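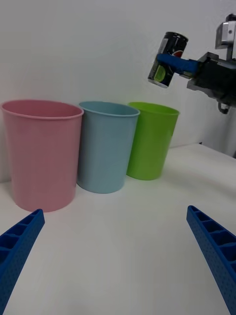
件名:缶を持ったまま右アームが待機し、コップへの投入に進まない(Osham見本室、双腕セル)
起票者:Teresa Keogh(Tredine社 Osham事業所 見本室)
宛先:Dumanサポート窓口
対象:Lornach制御ソフト、見本仕分けの手順
優先度:中(途中で「高」に変更、その後「中」に戻しました)
状態:様子見

いつもお世話になっております。OshamのKeoghです。日本語は私の母語ではありませんので、意味が分かりにくい所がありましたら、遠慮なく聞き返してください。電話より文章のほうが私は正確に書けますので、やりとりはこのチケットの中でお願いいたします。

起票時の内容

見本の缶を色別のコップに入れる工程で、右アームが缶を持ち上げた後、コップの上まで行かずに止まることがあります。画面には「相手側の準備待ち」と表示されます。左アームは動いていません。エラーの赤い表示は出ません。しばらくすると自分で動き出すときもありますし、人が「再開」を押すまで動かないときもあります。

コップの並びは手順書の通りで、左からピンク、水色、緑です。缶には行き先の色のシールを貼ってあります。緑のシールの缶は緑のコップに入れます。止まるのは緑のシールの缶のときが多いという印象を、夜の担当も私も持っています。ただし印象ですので、下に記録を付けます。

カウンターの値は今朝の時点で2,827回です。これは11月にセルを入れてからの合計の投入回数です。履歴をさかのぼりますと、「相手側の準備待ち」が最初に長く出たのは1,878回目でした。その前にも短い待ちはありますが、人が気づかない長さです。1,878回目の前後で、私たちは何も変更していないつもりです。「つもり」と書きましたのは、後で思い出すことがあるかもしれないと考えたためです。

困っていること

止まること自体は、再開を押せば済みます。困っているのは、人がセルのそばを離れられなくなったことです。導入の前、この仕事は見本室の4人が手で行っていました。シールの色を見て、缶をコップに入れて、棚の番号を書いて、隣の台に渡すだけの仕事です。セルが入ってから、私たちは棚の番号の記入と、記録の確認と、お客様からの問い合わせの返事をするようになりました。それはよい変化だと思っています。私は問い合わせの返事のほうが好きです。

ところが今は、返事を書いている途中で待機の音が鳴り、立ってボタンを押し、席に戻り、どこまで書いたかを探します。手で缶を入れていたときのほうが、気持ちは落ち着いていました。同じ部屋の同僚は「機械の返事を待つ係になった」と言いました。少し言いすぎですが、気持ちは分かります。

お願いは次の通りです。
待機の原因を教えてください。
直るまでの間、音の鳴り方を変えられるかどうかを教えてください。

追記(起票の翌朝)

夜の担当のメモを写します。原文のままです。

「22時すぎ、緑の缶で停止。再開で動いた。22時40分、水色で停止。放っておいたら自分で動いた。音がうるさいので、音だけ小さくしたかったが、設定の画面に入れなかった。」

水色でも起きていますので、緑だけの問題と書いたのは早すぎました。訂正いたします。

Dumanサポートからの返信(要点を私がまとめました)

「相手側の準備待ち」は、右アームが左アームからの「空けました」という信号を待っている状態だそうです。右アームがコップの上に入る前に、左アームが台の手前側に下がっていることを確認します。ぶつからないための決まりです。信号が4秒以内に来ないと、音が鳴ります。

つまり、右アームに悪い所があるとは限らず、左アームが信号を出していない可能性があるとのことでした。私はずっと右アームの指や缶の持ち方ばかり見ていましたので、この説明は助かりました。

サポートから頼まれた確認は、左アームの手首のカメラの映像を、待機のときに保存しておくことです。保存の方法は手順書のどのページかと聞きましたら、手順書にはまだ書いていないとのことで、別の文書を送っていただきました。できましたら手順書にも入れてください。夜の担当はメールの添付を見られません。

確認その一 指の汚れと傷

左アームの青い指を布でふきました。内側の、はしごのように区切られた部分に、シールの細い切れ端が入っていました。竹の串で取りました。金属のピンセットは使っていません。外側の細かい点々の面には、目で見える傷はありませんでした。

掃除の後に待機が減るかどうかを見ましたが、その日の午後にまた鳴りました。ですので、切れ端は関係がないようです。それでも、切れ端が入ることは分かりましたので、朝の点検の表に「指の内側を見る」という行を足しました。手で仕事をしていた時代には、シールの切れ端は机のすみに集めて捨てていました。今は誰も缶のすぐ近くに手を置かないので、切れ端がどこに行ったかに気づきません。

確認その二 コップの位置

コップの位置を、台に貼った印と比べました。ここは私たちの間で意見が分かれた所です。

手順書には「コップは壁に近い側に並べる」と書いてあります。しかし、どのくらい近いかは書いてありません。朝の担当は壁にほとんど付けて置きます。夜の担当は、少し手前に置きます。私はその中間です。三人とも、自分の置き方が手順書の通りだと思っていました。

ピンクが一番手前で、水色、緑と奥に行くように斜めになっていることも、人によって角度が違いました。左アームの側から見て、コップが少し重なって見えることは、導入のときの担当の方から「問題ない」と聞いています。今もその理解でよいでしょうか。確認をお願いいたします。

Dumanサポートからの返信(要点)

重なって見えること自体は問題ない。ただし、緑のコップの見える幅がとても小さくなると、左アームのカメラが三つ目のコップを見つけるのに時間がかかる。左アームは、三つのコップが全部見つかってから「空けました」の信号を出す設定になっている。

この最後の一文は、私たちにはとても大事でした。左アームの体はもう下がっていて、邪魔をしていないのに、コップの確認が終わらないので信号を出さない、という場合があるということです。人の目には、左も右も何もしないで見つめ合っているように見えます。

私は返信で、「信号の名前が『空けました』なのに、コップの確認まで含むのは分かりにくいです」と書きました。少し強い書き方だったかもしれません。失礼いたしました。ですが、画面の言葉を信じて原因を探すのは現場の人間ですので、言葉は大切だと考えております。

優先度の変更

この時点で優先度を「高」に上げました。見本の量が増える週に入り、待機の音が昼休みに続けて鳴ったためです。昼休みには部屋に一人だけ残る決まりですが、残る人が食事を取れませんでした。これは機械の故障とは呼べないかもしれません。しかし、私の上司に説明するとき、「故障ではないので優先度は低い」と言われるのは困ります。
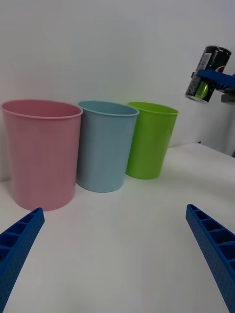

確認その三 映像の読み方

サポートに、保存した映像をどう読めばよいか教えていただきました。私が理解した手順を書きます。間違いがありましたら直してください。

まず、色の確認は全部のコップについて別々に行われます。ピンクと水色の結果はいつも早く出ます。緑は奥にあって小さく映り、水色の後ろに少し入りますので、確かさの値が上がるのに時間がかかります。次に、右アームが持っている缶にも緑のシールがある場合、左アームのカメラの視野の右上に、もう一つの明るい緑が入ります。ソフトは缶のシールとコップを区別するはずですが、コップの見える幅が小さいときには、どちらが緑のコップかという判断を何回かやり直します。

それで、緑のシールの缶のときに多いという最初の印象は、完全な間違いではありませんでした。一方で、水色の缶でも止まったのは、夜にコップの角度がきつくなっていて、緑のコップ自体が見つけにくかったためと思われます。サポートの方も「おそらくそうです」という書き方でした。私もここは断定しません。

夜の担当にこの説明を伝えましたら、少し気にした様子でした。自分の置き方が悪かったと感じたようです。私は、手順書に距離が書いていないことが原因だと話しました。この点をチケットにも残しておきます。後で誰かがこの記録を読んで、「夜の人の置き方が原因」とだけ覚えてほしくありません。

試したこと

台の印を貼り直しました。コップの底の丸を、紙テープで台に示しました。白い台に白いテープでは見えないので、灰色のテープにしました。サポートからは、明るい色や青は使わないでくださいと言われました。明るい色はコップの確認に影響するかもしれず、青は指の色と近いためです。

緑のコップを、水色から少し離しました。完全に離すと右アームが届きにくくなるとのことで、重なりは少しだけ残っています。

印に合わせて置く練習を、全員で一回しました。一回で足りました。

右アームが缶を待つ位置を、少し右に動かせるかどうかを聞きました。サポートの答えは「できますが、現場では変更しないでください。こちらで設定を作ります」でした。待っている間の缶が左のカメラに映りにくくなるそうです。これはまだ届いていません。

音について

音の設定は、夜の担当が入れなかった画面にありました。管理者の権限が必要でした。見本室で権限を持っているのは私だけで、私は夜には居ません。導入のときの会議で「設定は一人が管理するほうが安全」と決めたのですが、そのときは音の大きさまで含まれるとは考えていませんでした。

Dumanに相談して、音を二段階にしました。最初は小さい音が一度だけ鳴り、しばらく待っても信号が来ないときに大きい音になります。大きい音になるまでの長さは、見本室の人が自分で変えられるようにしてもらいました。この権限の分け方は、今回のチケットの中で私が一番うれしかった変更です。

最初の音までの4秒はそのままです。短すぎるという意見もありましたが、サポートが記録の比較のために変えないでほしいと言っています。

同僚から出た意見

チケットの本題から少し離れますが、Dumanの開発の方にも読んでいただきたいので書きます。書いてよいと本人たちの許可をもらっています。

一人は、手で入れていたころは缶のへこみに手で気づいた、と言いました。今は缶を持つのは機械だけなので、へこみは隣の台に行ってから見つかります。隣の台の人は、なぜもっと早く言わないのかと思うそうです。この件は、朝に缶を箱から出すときに見る、ということで一応決まりました。

一人は、立ち仕事が減って腰が楽になったと言いました。この人は以前、夕方になると椅子の背に手を置いて休んでいました。セルを元に戻すことには反対だそうです。

もう一人は、待機の画面に理由が出れば怒らない、と言いました。「緑のコップを探しています」と書いてあれば、自分でコップを少し動かしてみることができます。「相手側の準備待ち」では何をすればよいか分からないので、ボタンを押すだけになります。私はこの意見に賛成です。要望として別のチケットにしたほうがよければ、教えてください。

Dumanサポートからの返信(要点)

理由の表示については、別のチケットにしてほしいとのこと。開発に渡すためだそうです。承知いたしました。私が起票します。

それから、注意を一ついただきました。待機中に人がコップを手で動かすことは、しないでください。右アームは信号が来た瞬間に動き始めます。動かすときは必ず「一時停止」を押し、表示が変わったことを確認してからにしてください。

上の同僚の意見に「自分でコップを少し動かしてみる」と私が書きましたので、その点を心配されたのだと思います。ご指摘の通りです。その日のうちに全員に伝え、紙に書いてセルの横に貼りました。実際に待機中に手を入れた人がいるかどうかも聞きました。一人が、一度だけコップに触ったと答えました。正直に答えてもらえたことに感謝しています。事業所の安全の記録にも書きました。

現在の状況

テープの印を付けてから、昼の時間には大きい音は鳴っていません。小さい音はまだ鳴ります。夜は一度、大きい音が鳴りました。夜の担当のメモによりますと、コップは印の通りで、天井の照明の片方を消していたとのことです。節電のために以前から夜は片方を消しています。

照明のことは、最初の質問票に書く所がありませんでした。もしかすると、これが1,878回目のころから始まった変化かもしれません。総務に聞きましたら、夜の節電は11月の途中から始まったそうです。ですが、待機は昼にも起きていましたので、照明だけでは説明できません。両方が少しずつ関係しているのか、別の問題なのか、私には判断できません。

今夜から、夜も照明を全部つけてもらいます。総務には私から理由を説明しました。節電の表に例外として書く必要があるそうで、その用紙を明日出します。

まだ残っていること

右アームの待つ位置の設定は、Dumanからの連絡を待っています。届いたら、昼の人が少ない時間に入れます。入れる前に時刻を知らせてください。缶を箱に戻しておきます。

手順書の修正は、コップの位置、映像の保存の方法、待機中にコップに触らないこと、の所です。日本語の原稿は私が書きますが、Dumanのどなたかに見ていただきたいです。「並べる」と「そろえる」のどちらが正しいかで、私はいつも迷います。

照明をつけた夜の記録は、夜の担当が紙に書いて、私が朝に入力します。

優先度は「中」に戻しました。昼休みに残る人が、座って食事をできるようになったためです。チケットは、夜の記録がそろうまで閉じないでください。

Teresa Keogh

追記(午前9時15分)

昨夜のメモが届きました。照明は全部つけた状態で、小さい音が二度、大きい音は無し。二度とも緑のシールの缶でした。映像は保存済みで、このチケットの共有フォルダーに入れました。別のチケットにする「理由の表示」の件は、昼までに起票いたします。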